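Review: Brondano Upright Parts Holder and Ravow Slatted Bench Top

Category: Workshop / PC repair
Tested with: desktop tower teardown and rebuild

Most of the machines that cross my bench are office towers, and most of the time lost on them goes to parts handling. A drive comes out and gets set down on top of a memory module. A card goes under a cable. The Brondano holder is a low gray fixture with upright slots, meant to keep removed parts on edge next to the case. I bought it together with the Ravow slatted aluminum bench top, which is sold separately, and have used the pair since May.

Setup

The holder arrives assembled. Rubber feet are in a bag and have to be pressed into the underside by hand. Two of mine were loose and needed a drop of glue. The bench top is heavier than expected and ships in two cartons. Assembly took one evening, most of it spent squaring the end rails, for which the instructions give one small drawing. The slats accept standard T-nuts, so the holder can be bolted down if you want it fixed. I left it free for the first weeks and then bolted it.

Position matters more than I assumed. The holder works best on the left with the tower lying on its side and the open side up, close enough that a part travels a short distance and never crosses the board.

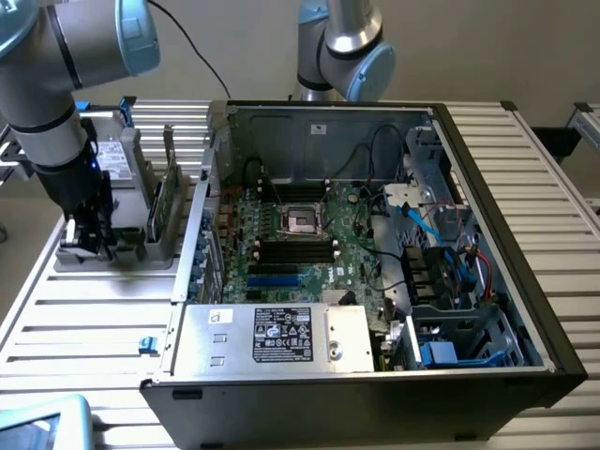

Gray holder at left with a hard drive and a green card in its slots, tower on its side on the aluminum slats.

Holding parts

A hard drive stands in the rear slots with no play worth mentioning. The slot walls are tall enough that a drive can be pushed from the side without tipping, and low enough that the label can still be read. Thin circuit cards stand upright as well, although the narrow slots are slightly too generous for them and a bare card leans a degree or two. A strip of foam tape inside the slot fixes this. Brondano should include it.

Processors are a different matter. The holder has no flat pocket, so a CPU still needs its own tray. I use a Corkus clamshell and close it before doing anything else. Heatsinks and power supplies are outside the scope of the product, and the manual says so.

Capacity is adequate for one machine. With two towers open at once it fills up, and the slots carry no numbers. I added labels on Friday of the first week and should have done it on day one.

The bench top

The slats drain small screws. A case screw that lands on the aluminum will find a gap, and the tray underneath is an optional extra. Buy the tray. Apart from that the surface is good. A steel chassis slides without catching, the rails stay flat under load, and the slots are useful as a reference edge when aligning a case parallel to the bench. Bare aluminum is conductive, so nothing gets powered up while a loose board is lying on it. For ESD work I put a mat over the half of the bench where boards go and clip the strap to the mat.

Noise is worth a mention. Anything metal put down on the slats rings. The mat helps here too.

Working on the tower

The test unit was a Dell office machine with a green board, picked as a fairly normal job – drive out, memory out, processor out, board left in the case. With the tower flat, the retention frame of the CPU socket can be raised fully and stays clear of the hands. Leave a socket in this state for as short a time as possible. The contacts are exposed and a dropped screw can end the board. 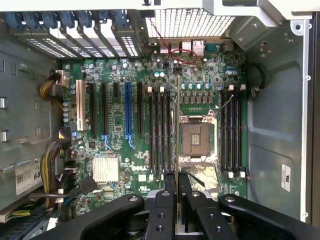
Before refitting anything I check the area by the rear ports for stray wiring, then the latches on the memory slots, then the slot brackets along the back panel. The blue plastic clips on this series are easier to work from above than with the tower standing. They do get brittle with age, so press them at the base and not at the tip. The same applies to the small latches at the ends of the expansion slots, which tend to be forgotten when a card is pulled. The memory latches are sturdier, but each should be fully open before a module goes in.

Refitting from the holder is quick. Parts come back in reverse order of removal if they were loaded front to back, and I now do that on every job – it removes the need for a written list on simple machines. On anything with more than one drive I still write the bay number on tape.

Durability

No cracks or wear in the slots so far. The gray finish marks where drive corners rub, and the marks come off with alcohol. One bench rail has a scratch that was there on delivery. Chaudhry, the dealer I ordered from, offered a replacement rail or a small credit, and I took the credit.

Alternatives

A foam block with slots cut by knife costs almost nothing and holds drives well enough, but ordinary foam is a poor choice around cards. Corkus sells a folding rack with wider slots, which suits full-size graphics cards and is too loose for laptop drives.

Verdict

Holder: recommended for anyone opening desktop machines weekly, with foam tape added. Bench top: recommended with the tray, hard to justify without it. If the budget covers only one, get the holder and keep the existing bench.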